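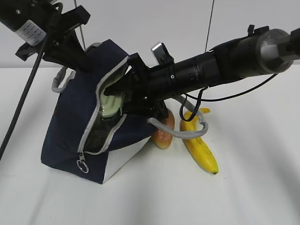
双臂装午餐袋:右臂夹爪伸入袋口,桌面右侧为待处理的水果。

工作台技巧:采集双臂装袋示教数据时的台面布置与操作要点

栏目:车间与工作台 / 数据采集
整理:Impi Kokkonen
更新:2026年3月14日

适用范围:桌面双臂遥操作采集,任务为向软质午餐袋装入或取出食物与容器。以下各条来自 Bargate 工作间二月份的采集记录,任务代号 Jistik。刚性盒体、抽屉类任务另有一页,不适用本页的袋口部分。

一、台面

1. 台面用哑光白色。亮面白板会在腕部相机里形成高光,夹爪靠近台面时尤其明显。已有亮面板的,贴一层哑光膜即可,接缝放在工作区以外。

2. 后墙用浅灰或白色,不挂工具,不贴便签。墙上的便签每天换位置,模型会把它当成线索。

3. 灯光固定,色温固定。窗帘全天拉上。早晚各拍一张空台参考图,与前一天的对比,亮度差超出设定值时先调灯再开工。

4. 软阴影可以保留,不必追求无影。装袋任务里,袋底阴影对判断袋子是否离开台面有帮助。

二、袋子

1. 选有一定厚度的保温袋。单层布袋在夹爪退出时容易塌口,示教员会花大量时间重新撑口,这类动作段落混在数据里很难清理。

2. 深色袋身配浅色拉链边,袋口轮廓在图像里容易分辨。深色袋身配深色拉链边也要采,单独编组,初期不与前者混训。

3. 拉链在每条示教开始前由人手拉到底。拉链本身的开合属于另一个任务,不要让示教员顺手完成。

4. 袋子的初始姿态按卡片执行:直立、斜靠、侧放。斜靠和侧放的比例不能太低。直立袋口的成功率高,示教员会不自觉地偏向它,抽查时重点看这一项。

5. 绳状提手最麻烦。提手垂到袋口前方时,夹爪手指容易穿进绳圈,退出时把整个袋子带走。两种处理:一是开始前把提手拨到袋外侧;二是保留绳圈在台面上的自然位置,要求示教员绕行。第二种更接近实际使用,建议在前一种采够之后再加入。

6. 袋子连续使用后折痕会固定,袋口总往同一侧倒。每班结束时翻面,塞纸团定形过夜。

三、食物与容器

1. 水果用真品。仿真水果重量偏轻,表面摩擦也不同,夹持力数据基本不可用。

2. 香蕉放台面时,果柄方向按卡片随机。夹中段,不夹果柄。夹爪闭合力先设低值,逐级上调,到能提起而果皮无压痕为止,记下该值作为当日上限。

3. 香蕉出现大片褐斑后停用,少量斑点不影响。外观变化要写进批次备注,训练时可以按备注筛选。

4. 带罗纹盖的罐子夹盖侧比夹罐身稳,但盖子必须拧紧。罐内装米至半满,不装液体。

5. 圆形水果会滚。不要用胶带或橡皮泥固定,让它滚,滚出工作区的那一条按失败保存。

6. 水果与袋子的间距要有变化,包括水果紧挨袋身、被提手部分遮挡的情况。只采间距宽裕的摆法,模型到实际台面上会在遮挡处停住。

四、机械臂与线缆

1. 线缆沿臂身走,在腕部留一段余量,弯曲半径不得小于线缆规格书的要求。余量过长会下垂,进入腕部相机视野,也可能扫到台面物品。

2. 检查方法:将臂移到最低工作位,腕部转到两端极限,看线缆最低点与台面物品之间的间隙。间隙不足时,先调余量,再考虑加扎带。扎带头朝外,剪平。

3. 夹爪伸进袋内时速度上限调低。袋内壁看不清,示教员主要靠手感,速度一高就会顶到袋底,整个袋子被推走。

4. 双臂分工写在卡片上:一臂负责袋口侧,一臂负责取放。同一条示教内不交换。需要交换分工的数据单独建组。

5. 袋口侧的臂不动作时,停在袋子上方的待机位,夹爪朝向袋口,不要退回原点。两种停法混在一起,模型学出来的待机位会飘。

6. 每班开工前做一次零位校验。腕部相机支架的螺钉一并查,松动后画面会整体偏几个像素,肉眼不易察觉,只能靠标定板发现。

五、示教节奏

1. 一条示教只含一个目标物。从两臂处于待机位开始,到两臂回到待机位结束。

2. 允许犹豫,不允许长时间静止。超过设定时长未动,程序自动打标,由复核人员决定去留。

3. 失败要保留。夹空、滑脱、带翻袋子,分别打标。失败后当场补救成功的,打“恢复”标签,这类数据价值高,不要当成废条删掉。

4. 示教员每小时轮换。疲劳后的轨迹有一个特征:下探变浅,物品在袋口就松开。复核时看到连续几条松手位置偏高,通知换人。

5. 卡片顺序打乱后再发。按顺序采,水果的新鲜度会与摆放位置相关,后期很难拆开。

六、数量与验收

Jistik 任务二月份计划采集 1,000 条。第一轮复核退回 137 条,退回原因以提手勾挂和腕部相机偏移居多。相机偏移的部分重新标定后可以挽回,提手勾挂的改标为失败样本,留在库内。其中 74 条带有“恢复”标签,已单独导出。

验收时按以下顺序看:
时间戳是否连续;
各路画面是否同步;
关节数据有无跳变;
起止姿态是否在待机位;
标签与画面是否一致。

前面一项不通过,后面不必再看,直接退回。

七、清理

1. 台面用微湿布擦,不用酒精,哑光膜会起白。

2. 果汁渗入夹爪指垫后摩擦系数变化明显,当场更换指垫。换下的指垫用清水洗,晾干后做标记,只用于调试。

3. 袋子内衬每班擦一次。深色带斑点的内衬不显脏,用手摸,发黏就换袋。

4. 水果每天收班时清走,不在台面过夜。

八、常见问题

袋口在夹爪退出时跟着闭合:
退出方向与袋口平面不垂直。让示教员先回正腕部再退,退出过程中夹爪开度保持小于袋口宽度的一半。

夹爪进袋后腕部画面全黑:
正常,袋内光线不足。不要临时加灯。若要加腕部补光,应从头加起,全组重采。

罐子放入后倒下:
不算失败,除非卡片要求直立。卡片要求直立的,松手前先让罐底接触袋底,再缓慢张开。

两臂在袋口上方相互避让,动作卡顿:
待机位过低。抬高袋口侧的待机位,重新录入后通知 Ots 组同步更新,两边的待机位须一致。

袋子在白色台面上打滑:
可在袋底加薄硅胶片,但要写入备注,且同一编组内统一使用。

九、存档

原始数据存 Brulside 服务器,目录按日期与任务代号命名。本地保留 2 份,分放两块硬盘。卡片扫描件与当日空台参考图放同一目录。标签改动不覆盖原文件,另存版本,改动人在备注栏署名。

相关页面:夹爪指垫更换;标定板的存放;抽屉任务台面布置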